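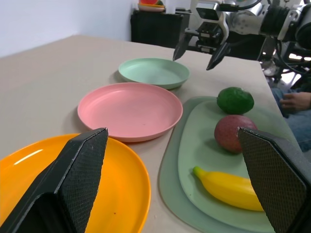

Coloured plates and a green oval tray of toy fruit on a beige tabletop.

Huvel adds toy tableware to lending list
July 10, 2021

The Huvel toy library has added play tableware and toy fruit to its lending list. The stock comprises 145 sets, each packed with a printed contents card. Loans run for 14 days and are limited to one set per household.

Plates and trays are to be washed by hand before return. Elīna Tamošiūnaitė, who manages the stock, said missing pieces should be reported at the desk. Replacements are held for 25 sets.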